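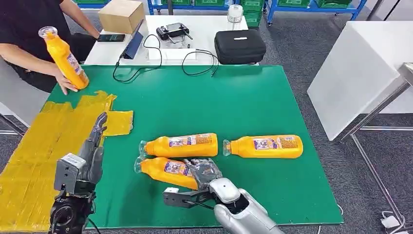 Jersey numbers first, they're what everybody asks about. Numbers peel becuase somebody ran the dryer. Don't run the dryer. Inside out, cold, short cycle, hang it. Grass stains get treated before the wash, and the sooner the better, so keep your stain stuff out on the table where you dump your gear after practice. Orange-yellow bottle with the purple and white label, stood up next to your phone and whatever else lands there, you'll see it and you'll use it. Put it away in the cupboard and the pants sit till Friday. A capful on the knees, rub it in with an old toothbrush, leave it half an hour, then in the machine. Read the back of whatever bottle you bought before you try it on anything colored.

Same goes for blood, except COLD water only. Hot sets it. Hydrogen peroxide on white pants is fine, dab not pour. Never on the navy ones.

Pants with a belt: take the belt out. Every season someone forgets and the buckle chews up the drum.

Girdles and the seven-pocket pants

Take the pads out if they come out. If they don't, gentle cycle, no softener. Softener wrecks the stretch and it makes sweat smell worse over time, not better. White vinegar in the rinse, half a cup. The vinegar smell goes when they dry.

Shoulder pads

Do not put them in the tub overnight. Done that. The foam takes days to dry and then you've got mildew going into the playoffs.

Wipe down with warm water and a little dish soap on a rag. Rinse rag, wipe again. Stand them up on the back of a chair, fan on low. Laces and straps can be scrubbed harder. Check the rivets while you're there. A loose rivet goes to the equipment room, don't glue it.

Spray for the inside: one part rubbing alcohol, one part water. Light mist, let it air. Test a patch first if the liner is old. Keep it away from the stove and the space heater obviously.

Helmets

Mild soap, soft cloth, cool water. No solvent, no goo remover, no acetone, no paint, no stickers that aren't ours. Solvents can weaken the shell and you won't see it. Old decal gum comes off with a fingernail and patience. If it wont, leave it.

Facemask screws: check them every week in November when it's cold and things loosen up. Hand screwdriver only. A drill will strip the T-nut and then I'm cutting it out with a hacksaw on a Friday night before the bus.

Chinstraps come off and go in a mesh bag with the socks. Cups too, the hard ones, by hand, hot soapy water.

Mouthguards. Cold water and toothpaste brush. Not hot, they warp. Case with holes in it. Throw it out when the edges get chewed up. 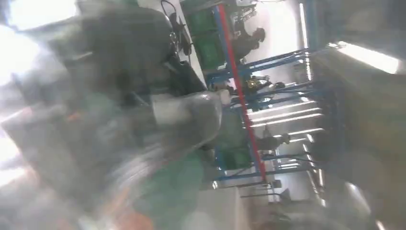
Kicking tees, pylons and the other small rubber stuff get forgotten in the bottom of the ball bag. Tip the bag out once a month. Sort it by color if you want it to go fast, orange in one bucket, anything mint green in the other, then you know at a glance what's missing. Warm water and dish soap, stiff brush, rinse, let it all dry on a towel before it goes back. Rubber that went sticky is done. Baby powder will hide it for a week and then it's all over the balls.

Balls

Leather game balls do not get hosed. Brush the dry mud off first, horsehair brush, the shoe kind. Damp cloth for what's left. Then brush again, fast, till the tack comes up. Wax bar after if it's a new one. Conditioner sparingly.

If a ball got soaked: let a little air out, dry it in a room, not on a radiator, not in the truck with the heat blasting. Takes a day or two. Then air back up with a gauge. Wet the needle before it goes in. Dry needles rip the valve and that's a dead ball.

Composite practice balls can have soap and water, they don't care.

We have 51 balls on the list this season. I want 51 back.

Cleats

Knock them together outside. Outside!! Not in the hallway. Pull the insoles. Stuff with newspaper, change the paper before bed. Laces in the mesh bag.

Studs: take the screw-in ones out at least once in the season, dab of petroleum jelly on the threads, back in. Otherwise they rust in there and you need pliers. Ask me how long the pliers take. Long.

Smell: baking soda overnight, tap it out in the morning. Dryer sheets do nothing but make them smell like feet and flowers.

Gloves

Receiver gloves: palms wiped with a damp cloth after every practice. Wash by hand, cold, wring soft, press the palms together while they dry so dust doesn't settle on the grip. Lineman gloves can go in the machine.

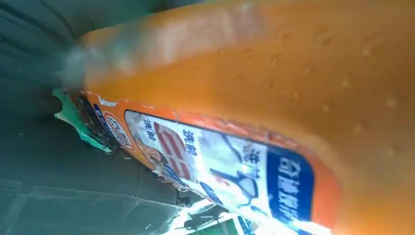
KOLTOV FOOTBALL CLUB – EQUIPMENT ROOM

Bottles. Everything with a liquid in it lives on the bottom shelf, caps tight, labels facing out. If the label comes off, the bottle goes. I don't care how full it is. Don't pour one cleaner into another to save room, and bleach NEVER goes near vinegar or ammonia or the alcohol spray. Bad gas, go to hospital. Wipe the drips off the neck before you put the cap back or it glues itself on.

Water bottles for the sideline are a separate crate. Those get hot soapy water, bottle brush, and the lid taken apart. The little straw valve is where the black stuff grows. Drop of bleach in a gallon of water once a week, soak a couple minutes, rinse well, air dry upside down with the lids OFF. Never store them closed.

Coolers: drain, wipe, spigot taken off and scrubbed, lid cracked open till next use.

Hanging and storing

Wide plastic hangers for jerseys, wire ones leave rust on the shoulders. Numbers facing in. Don't fold across a number for the winter, they crack on the crease. Roll it if you have to.

Bags unzipped at home. All the way. Most of the smell problem is zipped bags.

Name inside everything, laundry marker, on the tag and again on the waistband. We had 3 pairs of unmarked pants left over after the Skevora game and they all looked the same.

Lost pads, missing snaps, torn belt loops: bring it to the window Tuesdays before practice, or leave it in the bin with a note. Sewing kit is there too if you can do your own. Use the heavy thread, doubled, and go back over it twice.

Adom Odoi
Equipment

P.S. pump and both gauges need to come BACK to the room after practice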